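In defence of the long way to the shops

I moved to Gostbridge when the 18 bus still went all the way round, past the allotments and the old Fusard works and up the hill to the library, and I've been grumpy ever since they straightened it. The new route saves a few minutes, I'm told. I've yet to meet anyone who knows what they did with theirs.

What I'd like to argue (badly, probably, I'm writing this at half past six in the morning with a cold cup of tea) is that we've got far too fond of the shortest line between two places. Phones have a lot to do with it. You put in the name of a shop and up comes a blue line, and you follow it with your head down, and if it tells you to walk beside the ring road for ten minutes then that's what you do. I did exactly this in March, going to collect some shoes from the mender's, and I walked past the end of a lane full of blossom without turning into it. I only knew about the blossom because my neighbour asked if I'd seen it!

My own shopping trip can be done two ways. The quick one takes you straight down Magagula Road, which is wide and loud and has a very decent pavement, I'll give it that. The slow one goes behind the school, over the footbridge and along the back of the gardens, and you come out by the baker's feeling as if you've been somewhere. There are 105 steps up to the footbridge and back down again. My knees would like me to mention those. There's also a dog along there who barks at hats, a bench that faces a wall, and a plum tree hanging over a fence that I have never once taken a plum from, whatever you may have heard.

People say it's fine for me because I've got the time, and that's fair. When I worked at Tovent I left the house at ten to eight and ran for the 18 with toast in my hand, and if you'd told me to go and look at a plum tree I'd have been quite rude to you. But I did have lunch hours, and I spent most of them at my desk eating a sandwich over the keyboard, so perhaps I had more time than I let on. I think a lot of us do. We save four minutes on the walk and then lose them standing in the kitchen reading about somebody's extension.
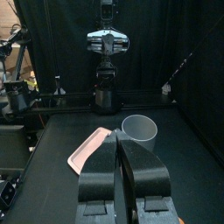
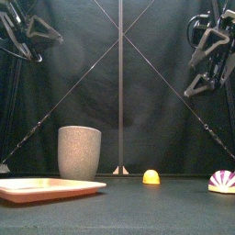 Dumisani Msimang wrote to me after I grumbled about all this in the spring, and he wasn't having it. He said his mother is 95 and lives at the top of the hill, that the straight bus gets her to the surgery without changing, and that she'd had quite enough scenery between 1950 and now, thank you. He also said that anyone who wants the long way round can walk it, whereas his mother can't walk the short one.

I've thought about that letter a good deal, mostly on the footbridge. He's right about the bus. I've been sulking over a bus that I mainly used for looking out of the window, and she needs it to get her blood pressure done. So I take back the bus — most of it, anyway. I'd still like one a day that goes by the allotments.

What I won't take back is the walking. If your legs work and you aren't late, I think you should go the wrong way at least now and then, and leave the phone in your pocket while you do it. You might get a bit lost. I got properly lost last autumn behind the Fusard works and came out by a garage selling a rowing boat for £130, and I've told that story to more people than I've told about my operation. I didn't buy the boat. I did go back the next week to see if it was still there, and it was, with a cat in it.

Anyway, the blossom lane is called Pound Lane and you turn left after the chip shop. Don't go by the ring road.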